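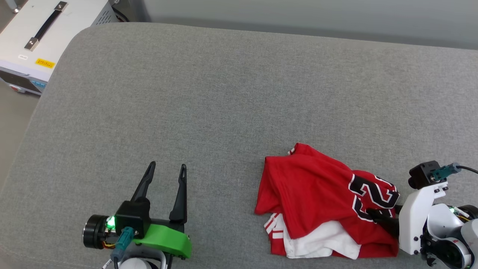

Week 6: Comparing Grippers on Cloth

Instructor: Pin-yu Tsao
Lab section reading, to be done before you touch the arms

Start with the claim. The Tillero brochure says its two-finger gripper "handles garments." Ask what that means. Closing on a sleeve is one thing. Folding a jersey so that a person would put it in a drawer is another, and a vendor video will happily let you mix them up.

Our own numbers from the December trials, same jersey, same gray cloth on the table, same operator:

Tillero fingers: 163 attempts, 68 clean first grasps
Sirko fingers: 163 attempts, 61 clean first grasps

A student last year wrote that Tillero "clearly outperforms" Sirko. Seven grasps apart out of 163. Work out the interval before you write a sentence like that. Also note that the operator had practiced with Tillero first, and that the order was never swapped. I would not bet lunch on this difference.

What counts as a grasp

For this lab, a grasp is clean if the fingers lift one layer of fabric and hold it clear of the table for a count of three. Fingertips resting on the fabric do not count. Pinching two layers does not count either, even when the fold comes out fine afterward. Write down the layer count at the time of the trial. Do not go back and decide from memory.

Wrist camera

The Domirel controller notes say a wrist camera "improves cloth handling." Maybe. Look at how close the wrist module sits to the work. Once the fingers are down on a bunched garment, a lot of what it sees may be one patch of a single color. We have no trial with the camera switched off, so at present we can't say it does anything. Group B will run that one.

Things to be suspicious of

- Starting piles that get neater as the session goes on. Drop the jersey from the same height every time.
- Big printed numerals. They can be stiffer than the cloth next to them, so a grip on the print tells you little about a grip on plain fabric.
- One arm doing all the work. If the second arm stays idle through a trial, log it as a one-arm trial, whatever the plan said.
- "Success rate" with no denominator. Trellilix does this on every page of its data sheet.

For next time

Bring your raw log, including the bad runs. Be ready to say which result would change your mind about your favorite gripper. If you can't name one, redo the plan.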